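Bring back the long table
By Zarmeena Bhutto

The library in Jellstead closed its reading room in April. The books are still there, moved to shelves along the corridor, and the room itself is now let by the hour. The council says the change brings in 300 pounds a month. I have no reason to doubt the figure. I still think it was a mistake.

A small town needs at least one indoor place where a person can sit down without buying anything. We used to have several. The station had a waiting room with a heater. The Magsi building had benches in the hall, and people ate their sandwiches there at midday. Both went years ago, and at the time few people complained, me included.

What is left is cafes. I like cafes, and the one on Ernico Street does a good pot of tea. But a pot of tea has a time limit, even when the owner is kind about it. A man of 70 who wants to read the paper from ten until one should not have to work out how many scones that will cost him.

The usual answer is that everyone has a sitting room at home. Plenty of people in Jellstead live in one rented room, and some of them share it. Students revise on the stairs. Parents with a pram walk round the shops in the rain until school finishes.

Any table will do

I am not asking for a new building. The old reading room had one long oak table and a clock that ran slow, and it was full most mornings. A side room at the church would serve, or the back of the market hall. Put a cloth on a table, open the door and leave people alone. 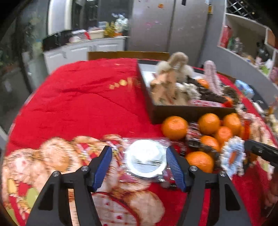 What it would cost

The council spent 1,000 pounds on new signs for the car park last year. Heating and lighting the market hall on weekday mornings would take less than that over a winter. If the money has to come from somewhere, start with the signs.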